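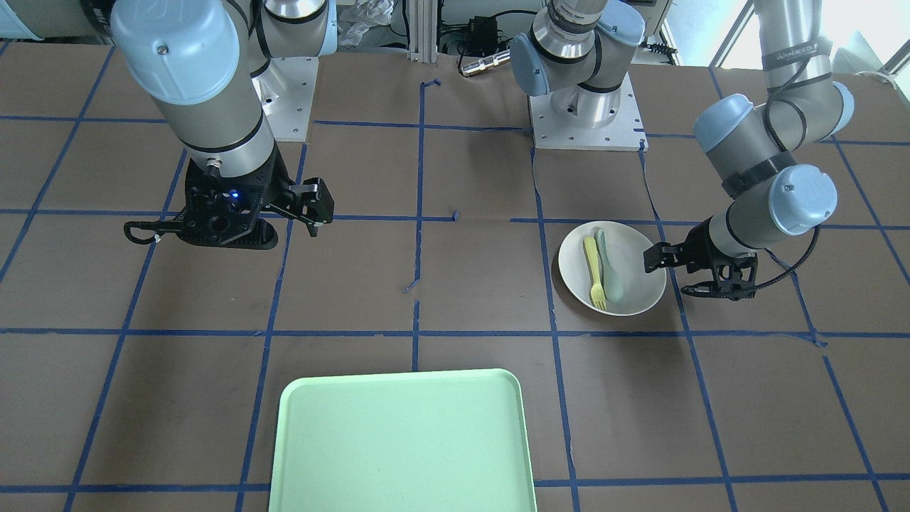 The Case for Covering the Table

Most institutions that run shared workrooms spend a good deal of thought on the tables they buy and very little on what goes over them. The Zendmont Community Workrooms, where the author has served as supervisor of facilities for several years, were no different. Specifications were written for height, load and finish. The surface was then left to look after itself, and within two seasons it carried glue, knife scores and the rings of many cups.

It is the position of this essay that a work table in shared use should be covered with plain brown paper, that the paper should be marked out with painter's tape, and that both should be treated as ordinary supplies with a line of their own in the annual budget.

The argument from cost is the one most often heard, and it is sound as far as it goes. Refinishing the tables in the Troresgate building came to 3,846 dollars, a sum that would have paid for paper and tape for a very long time. Yet cost alone has persuaded few departments. A refinishing bill arrives once and is forgotten, while a roll of paper must be ordered again and again, and small repeated orders attract more questions than large single ones. Those who approve purchases should be aware of this tendency in themselves.

A stronger argument concerns the way people work. A bare table invites spreading. Tools drift toward the middle, a bowl set down for a moment stays for the afternoon, and the next group begins its session by clearing up after the last. A table divided by lines of tape behaves differently. People put a thing inside a square almost without thinking, and they notice when it lies across a line. The rooms at Troresgate have no rule requiring this, and none has been needed.

The grid also gives a common language. An instructor can ask that a bowl be placed two squares in from the left corner, and it will be placed there. When a group must stop halfway and return the next morning, a short note with row and column is enough to restore the arrangement. In sorting, packing and the setting of sample place layouts, this saves more time than the laying of the tape takes up.

Objections have been raised and deserve a fair answer. The first is that paper looks temporary and gives visitors a poor impression. Tastes differ on this point. A clean sheet pulled tight and taped flat at the edges looks cared for, and a torn one does not, which is an argument for changing the sheet. The second is waste. Our workrooms used 331 feet of paper between October and March, a quantity that ought not to be dismissed. Used sheets free of paint and food can go to recycling once the tape is removed, and several departments turn a sheet over before discarding it. The third objection is that a vinyl mat with printed lines would last longer. The Stilen annex tried such mats. Their squares were too small for anything but paper crafts, they curled at the corners, and they could not be altered. A taped grid can be redrawn in 19 minutes by one person with a tape measure.

There is some disagreement over color. The author favors blue tape, which shows plainly against brown and is easily found in any hardware store. Cream masking tape is cheaper, but it fades into the paper under evening light and tends to tear when lifted. The annex has kept its stock of masking tape for labels, where it does well enough.

Certain practices should be adopted together with the covering. The paper should run the full length of the table in one piece. Joints catch sleeves and collect crumbs. Lines should be measured from one fixed corner, and the same corner should be used on every table in the building. Tape should be pressed down firmly at crossings, where it lifts first. A sheet should be replaced when a square can no longer be written on, and the date of replacement should be penciled near the edge.

The Pärn Street rooms will be fitted out next, with 40 tables on order and no provision yet made for covering them. The supply list remains open until the end of October, and paper and tape should be added to it before it closes.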